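Bendico Ferries: Travelling with Children
Frequently Asked Questions

Last updated November 23, 2025
564 shares | 3 comments

Who counts as a child on Bendico services?

A child is any passenger aged under 12 on the date of the outward crossing. A passenger who turns 12 between the outward and return crossings will be charged the child fare for both, provided that the two crossings were booked together. Passengers aged 12 and over pay the adult fare.

Do infants need a ticket?

Yes. Infants under two travel free of charge on the Bomgate to Planen route, but every person on board must appear on the passenger list. Please add infants at the time of booking. Staff at the check-in desk are able to add an infant to an existing booking until one hour before departure.

May I bring a pushchair on board?

One pushchair per child may be brought on board without charge. Foot passengers should use the lift beside Gate 8 at Bomgate. At Planen, boarding is by ramp. Pushchairs must be folded and left in the rack on the lower deck during the crossing, and the stairways must be kept clear at all times.

Can we reserve seats together?

Families travelling with a child under 12 may reserve adjoining seats in the forward lounge at no extra cost. Reservations close 23 hours before departure. After that time, seats are allocated at check-in and we cannot promise that a party will be seated together.

May we bring our own food and sweets?

Passengers are welcome to eat their own food in the lounges and on the open deck. Cooking equipment of any kind may not be used on board. Baby food and milk can be warmed at the café counter on request. 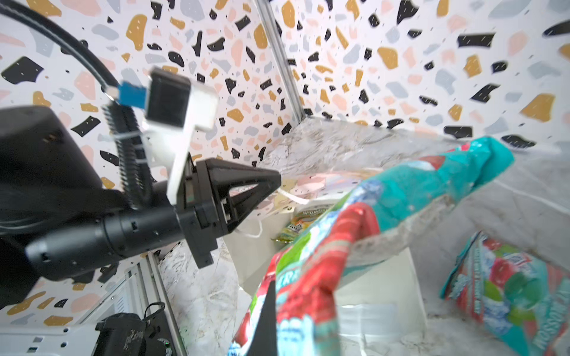
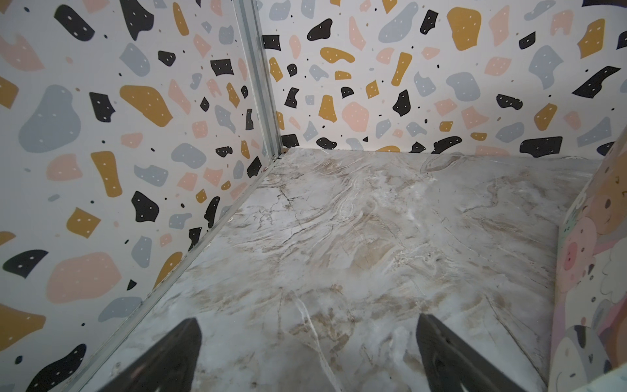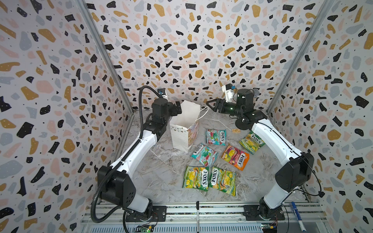 What identification does my child need?

Each child must carry a valid passport or national identity card. A child named on a parent's document only will not be accepted for travel. Where a child is travelling with an adult who is not a parent or guardian, a signed letter of consent must be shown at check-in.

Can a child travel alone?

Children under 16 must be accompanied by a passenger aged 18 or over. Bendico does not offer an escort service. School and youth groups should contact the group travel office, which will confirm the number of adults required.

Is the family cabin available all year?

Family cabins are sold on overnight crossings to Atallah only, and these operate from May until the end of the summer timetable. Each cabin sleeps four. A cot may be requested when booking and is subject to availability.

What happens if my child is unwell before departure?

Bookings may be moved to another date once without an administration fee if notice is given before check-in closes. Any difference in fare remains payable.

Comments (3)

seasidegran
Does the under 12 fare apply if the child is travelling with grandparents? We have the consent letter already.

Bendico Customer Care
Yes, the child fare depends on age alone. Please have the letter ready at check-in.

M_and_the_twins
The lift at Bomgate was out of use when we travelled, but a member of staff carried our double buggy up for us. Very grateful.

Contact us | Group travel office | Conditions of carriage
© 2025 Bendico Ferries. All rights reserved.
Back to top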